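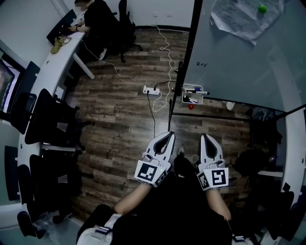
Rearranging the long desk

June 20, 2025

The curved desk was the reason we took the room at Tandine, and it has been the hardest thing to live with. It's white, it has metal legs, and it runs down one whole side. Everything else has to fit around it.

When we moved in last December the chairs went wherever people left them. I wanted them back along the desk, facing in, so there would be a clear stretch of floor through the middle. The black swivel chairs take up more room than you'd think once the bases are turned the wrong way. I spent 15 minutes just pushing them in and moving them over a few inches.

The power strip is still on the floor. I bought a 6-foot extension to run it under the desk and the plugs didn't reach the way I wanted, so it stays where it is for now. A cable tray from Vakberg was $130. I'm going to try the $23 clips first.

The dark plank floor shows every bit of dust – I sweep it more often than I do at home.

The whiteboard was the other job. It's a big one with a black frame, and I had it flat against the wall for months. Then you had to walk around a chair to write on it. Now it stands out in the middle of the room at an angle. The tube light on the ceiling is bright, and I had to turn the board twice before I was happy with the glare.

I left the ceiling alone. It's light gray, with the pipe and conduits out in the open, and painting it again isn't on my list. 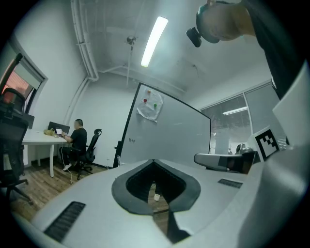

Comments

Pulteo: We had a board on wheels in the middle of our office and ended up using it as a divider. Are you keeping both sides clear for writing? If so, get a second tray for markers. We never had one on the right side when we needed it.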